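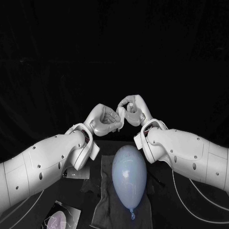
By Francine Petrenko
March

Search articles Go

The first thing Rhodri Kemeys asks of an example is that it be boring. He runs data gathering for the two-arm bench at Plistard, a small automation firm in Hawthorne, and his working day is made of short recordings of one job done again and again by an operator driving the robot from a separate station.

Each recording, called an episode, holds the camera views, the joint angles of both arms and hands, and the commands the operator sent. A learning system is later trained to predict the commands from the rest. It has no model of the task beyond what the episodes contain. If the operator hesitates, the system learns to hesitate, and it tends to do so in places where a pause makes no sense.

The current set is named Prillia and deals with thin, soft material handled by two hands above an object that moves easily. Soft material is a hard case. A rigid part has a position and an angle, and six numbers will fix it in space. A crumpled piece has no such short description, and its shape changes with every pinch. The same finger commands can give a firm hold in one episode and a slip in the next.

Balloons add a second difficulty. They are light, they roll, and their surface throws back highlights that shift with the lamps. A towel underneath limits the rolling. A black background keeps the rest of the room out of the camera views, which saves the system from learning about furniture.
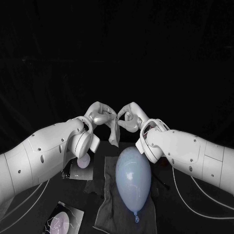

Two hands meet over a balloon on a gray towel, with the white material held in a pinch.

Operators at Plistard work in blocks of 10 episodes and then change something: where the balloon lies, which way the knot points, how the material is folded at the start. Kemeys writes the changes down before the block begins. Left to choose as they go, he says, people drift back to the layout they find easiest, and the set fills up with it.

Every episode is reviewed by two people. They mark the start and end of each grasp and give one of three labels: keep, keep with note, or drop. A fumble followed by a clean recovery is usually kept with a note. Kemeys considers those the most useful files in the set, provided the recovery is short.

"You can't write a recovery from scratch," he says. "The operator has to get into trouble by accident, and then we have to not throw it away."

Hand contact is the weak point. Fingertips often hide the material from the head camera just when the grip closes, so reviewers lean on the finger joint records to judge the moment of contact. The two reviewers disagree on it often enough that Kemeys now stores both marks.

The next set, Kuninitz, will use the same bench with heavier cloth. Recording is due to start once the Prillia review is finished.

Related articles
What a dropped episode costs
Joint records and how to read them
Lighting a bench for shiny objects
Two arms, one operator: notes on control stations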